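Home | Notebook | Screenings | Prints | Contact

Urnel workshop notebook: reel 2 of "Belgate"

Thursday, July 16, 2020

4 min read

Started on the second reel after lunch. Notes on condition and on the story, as the two keep getting mixed up on this one. 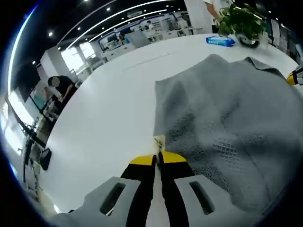

A comment left on the last entry says we have the story wrong: the town is not emptied by the fog, the people have already gone when the fog comes in, and the doctor knows it from her first scene. I went back to reel 1 with that in mind. The comment is right about the order. The shop shutters are down in the opening drive, before any fog, and the doctor passes them without slowing. I had put this down to a continuity slip. Will correct the synopsis.

For colleagues who haven't seen it: Belgate is a small harbor town. A doctor arrives to cover for the local practice and finds the surgery open, the kettle on and no patients. Fog comes in. She and a bus driver try the coast road twice and both times end up back at the harbor. In the last third a ferry turns up with no crew, and they have to decide whether to board it. The ending differs between the two prints. In the Denden print they board and it stops on the open door of the wheelhouse. In the Juhász print there is an extra shot of the harbor from the water, which changes the meaning a good deal. Without it you can take the ferry as a way out. With it they seem to be going around again.

Condition, reel 2 (Denden print):
- Head leader replaced at some point, wrong stock, sync mark in the wrong place. Remade.
- Nine splices, all tape, all yellowed. Redid the four worst. The rest hold.
- Perforation damage on the sound side in the second coast road scene, 58 frames. Repaired, but it needs a slow pass on the bench before anyone runs it through a projector.
- Color faded toward magenta, as with reel 1. The fog scenes suffer most. What should be gray is pink.
- Light vertical scratch through the surgery scene, base side. Should mostly go in a wet gate scan.

Length came out at around 2,000 feet, a little over what the can label says. The label is for a shorter cut, I think the one made for television. So the can and the reel don't belong together. Marked the can in pencil and left the old label on.

On the film itself, seeing it at bench speed for the second time: the first half is better than I remembered. Very little happens and it is held for a long time. The bus driver is good in the scene where he reads out the timetable. The music is the weak part. It comes in hard whenever the fog does, and the fog doesn't need it. The monster business near the end of the reel is a shadow on a net shed and lasts a few seconds, and I would not call it a monster film on the strength of that, whatever the poster says.

To do:
- Bench pass on the perforation repair.
- Compare the reel 3 tail with the Juhász print, frame by frame from the gangway on.
- Ask Denden if they hold a dialogue list. The line about the lighthouse is still unclear to me after several tries.
- Book the scanner for August. Reels 1 and 2 can go together.
- Fix the synopsis, see top.

Reel 3 is out of the cold store and can be opened tomorrow.

Recent entries
"Belgate," reel 1: leader, splices, opening drive
Vinegar smell in the 16mm shelf
Relabeling the short horror films
Bench lamp and rewinds, notes on setup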